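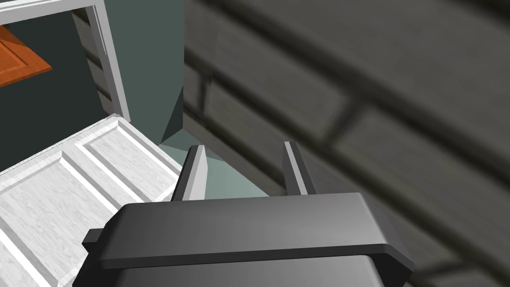 *Computer render of a gripper, open and empty.*

# All-rounder wanted, Candumer Caravan Park, Skekness

**Permanent part-time, 28 hours a week, starting in August**

We've been trying to write this ad for a while. The first version said "maintenance and guest services officer" and attracted a lot of people who owned blazers. What we need is someone who can unblock a shower drain, sell a bag of ice and explain to a grown man why he can't park his boat on the tennis court.

Candumer is a caravan park on the estuary side of Skekness, with 70 sites, a camp kitchen, an amenities block and the tennis court mentioned above. The net is new. The court is older than most of our guests, and some of them are retired from second careers. In summer we're full of families. In winter we get grey nomads heading north, grey nomads who meant to head north, and people who fish.

## What you'd be doing

Mornings are mostly cleaning and mowing. You'd do the amenities block first, then the camp kitchen, then whatever patch of grass has got away from us. The ride-on mower starts if you're patient with it and doesn't if you're not.

Afternoons are check-ins, gas bottles and the long queue of small repairs we call The Book. The Book is a real book and lives under the front counter. Guests write their complaints in it and we write back. You'll be expected to keep your replies civil, even to the person in the back row who reports the noise of the sea.

You would also:

- read the power meters on the permanent sites
- change tap washers, globes and toilet seats
- take the bins out, bring the bins in, and rescue anything that was thrown in them by mistake
- answer the phone, including when it's someone looking for the other caravan park
- help reverse caravans into sites without taking a side in the marriage

We sell bait. It's in its own freezer, and keeping it there is part of the job.

## Who we're after

You don't need a trade, but you should know which end of a shifter to hold. A current driver licence is a must, as is a clearance to work with children, which we can help you apply for. First aid would be handy. If you haven't got it we'll pay for the course, in Biltwood, and for your lunch.

It would suit someone who likes people in short bursts. Most conversations here last as long as it takes to hand over a boom gate code. A few last until dark, and those are nearly always about tyre pressure.

You need to be all right with early starts, spiders and being rained on sideways. If you're studying, semi-retired or coming back to work after a long spell looking after someone, we'd be happy to hear from you. We've hired all of those before and they were better than the blokes with the utes.

## Hours and pay

The week is 28 hours spread over five days, with a 7 am start. You'd work 2 weekends a month on a roster that goes up early enough for you to argue with it. School holidays are busy and we can't give leave over Christmas, so please don't accept the job and then mention the cruise.

Pay is by the award, at the level that fits your experience, with penalty rates paid properly and super on top. Annual leave and sick leave are the usual. There's a staff rate on cabins for your relatives: 15 per cent off, or full price if you'd prefer they stayed elsewhere.

The job doesn't come with somewhere to live. We know rents in Skekness have gone a bit silly, so for the right person we could talk about a powered site for the first few months. Bring your own van. The one behind the shed belongs to the wasps.

Other comforts include a staff fridge, a reasonable kettle and Tiêu, the food van that parks beside reception most evenings and does lemongrass chicken, rice paper rolls and a pepper squid that has made people extend their booking. Staff eat at half price. We have all put on weight.

## How to apply

Leave a letter at reception or post it to the park. One page is plenty. Tell us what work you've done, when you could start, and about something you fixed, whether or not it stayed fixed. A resume is fine too, but please don't rate your own skills out of five stars.

Include a phone number you answer, and the name of someone who has worked beside you and would do it again.

If we like the sound of you, we'll ask you in for a walk around the park and a cup of tea. Wear shoes you don't mind. There'll be a paid trial shift after that, so you can see the amenities block on a bad morning before you make up your mind.

Applications close at 5 pm on the last day of the month before August. Reception shuts at the same time, so don't cut it fine.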